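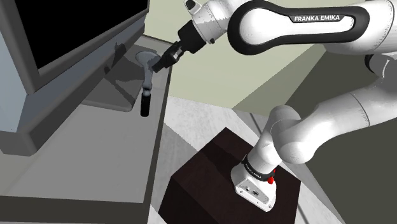
Figure 6. Franka Emika Panda at the approach pose, gripper above the upright tool.

7. When the arm stalls over the tool

You will meet this fault sooner or later, usually five minutes before a demonstration. The arm swings across to the desk, lines itself up over the tool and then stays there, looking thoughtful. The Prullport console reports error 452, for which the help text reads "Unexpected condition". We had gathered that much.

Caution: this section is for the simulated cell only. If the same fault appears on a real arm, press the stop, keep your hands out of reach and telephone Shiela Castillo. Do not try step 5 on anything that can hit you.

1. Pause the run. Do not close the window, as this throws away the log you are about to need.

2. Open the contact log and read the last 300 lines. A repeating "no contact" entry means the fingers think they have missed. Go to step 3. If the log is blank, logging was off; turn it on and start again from section 4, with our sympathy.

3. Check the tool's height in the settings file. It is measured from the desk top. Measured from the floor, it sends the gripper hunting for a tool up near the ceiling.

4. Set the grip force back to 17. Someone will have raised it. Higher values squeeze the tool out sideways at a speed that would be alarming if it had any weight.

5. Step the arm forward by hand, one tick at a time, until the fingers close.
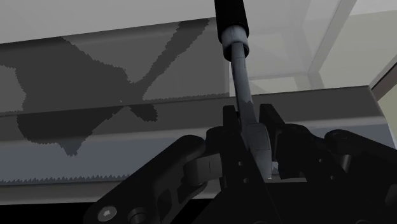
A closed grip is not yet a good grip, and the Stasetia checker will pass almost anything that touches. Zoom in and look for yourself before you believe the green tick. The lighter grey tip section should be clamped in the middle of the mechanism, with the shaft rising out of it and the black handle uppermost. A slight lean in the shaft is acceptable. If it leans further at every tick, the tool is slipping and you should go back to step 4.

6. Save the pose and run the task 2 times without touching anything.

Note: jagged shadows on the table are a drawing fault and have no effect on the grip. Sobia Mengal spent a whole Wednesday establishing this — please don't report it again.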